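Stand: 14. Januar 2026

# Anleitung zur Rückgabe und Reinigung des Geschirrs in den Teeküchen

Die vorliegende Anleitung gilt für sämtliche Teeküchen des Verwaltungsgebäudes Vestitz einschließlich des Anbaus Farina. Sie ersetzt das bisherige Merkblatt aus dem Mai und richtet sich an alle Beschäftigten sowie an Gäste, die Räume mit Küchennutzung gebucht haben. Die Buchung erfolgt weiterhin über das Portal Wumus.

## 1. Vorbereitung

Vor dem Spülen sind Speisereste vollständig zu entfernen. Trockene Lebensmittel wie Reis, Linsen oder Grieß dürfen nicht in den Ausguss gelangen, da sie im Siphon aufquellen. Sie werden mit einem trockenen Tuch zusammengeschoben und in den Bioabfall gegeben. Benutzte Papiertücher gehören in den Restabfall.
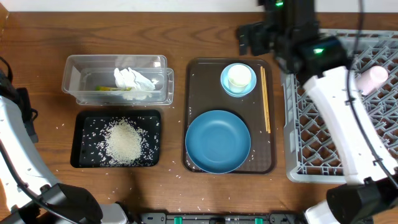
Fette und Öle sind gesondert zu behandeln. Kleine Mengen werden mit Küchenpapier aufgenommen; größere Mengen sind in einem verschließbaren Gefäß zu sammeln und bei der Hausverwaltung in Raum 138 abzugeben. Die Annahme erfolgt während der üblichen Dienstzeiten.

## 2. Spülen von Hand

1. Das Becken mit warmem Wasser füllen und Spülmittel nach den Angaben auf der Flasche dosieren.
2. Mit Gläsern beginnen, danach Tassen und Besteck, anschließend Teller und Schüsseln. Töpfe und stark verschmutzte Teile folgen zuletzt.
3. Das Wasser wechseln, sobald es sichtbar getrübt ist.
4. Jedes Teil mit klarem Wasser nachspülen. 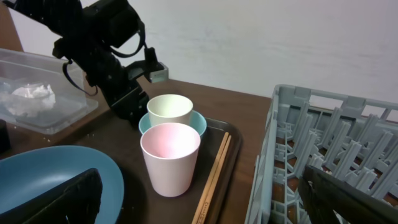
Kunststoffgeschirr ist mit der weichen Seite des Schwamms zu reinigen. Scheuermittel und Stahlwolle sind unzulässig; in den entstehenden Kratzern setzen sich Farbstoffe und Keime fest. Verfärbungen durch Tomate oder Curry lassen sich mit einer Paste aus Natron und Wasser mindern, die nach einer halben Stunde abzuspülen ist.

## 3. Trocknen und Einräumen

Das Geschirr wird mit Abstand in den Abtropfständer gestellt, Teller senkrecht, Tassen und Schüsseln mit der Öffnung nach unten. Geschirrtücher dürfen nur verwendet werden, wenn sie am selben Tag frisch ausgegeben wurden. Auffangschalen sind abends zu leeren und trocken zu wischen.

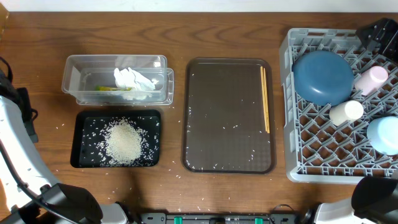
## 4. Arbeitsflächen und Tabletts

Holzflächen sind nebelfeucht in Richtung der Maserung zu wischen und unmittelbar nachzutrocknen. Tabletts werden beidseitig gereinigt und stehend gelagert. Beschädigte oder fehlende Teile sind unter der Durchwahl 798 zu melden. Der Ersatz wird über den Rahmenvertrag mit der Firma Bimon beschafft; die Lieferzeit ist dort zu erfragen.

Zu der Frage, ob Schüsseln nach dem Abtropfen ineinander gestapelt werden dürfen, liegt eine Rückmeldung vor.

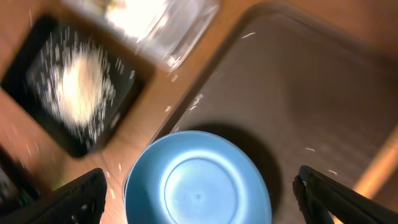 Zsolt Hajdu regt an, Kunststoffschüsseln erst am folgenden Morgen zu stapeln, weil sich am Standring häufig noch Wasser halte und die Schüsseln sonst muffig röchen. Der Anregung wird gefolgt. Bis zum Einräumen verbleiben die Schüsseln im Abtropfständer oder einzeln auf einem sauberen Tablett.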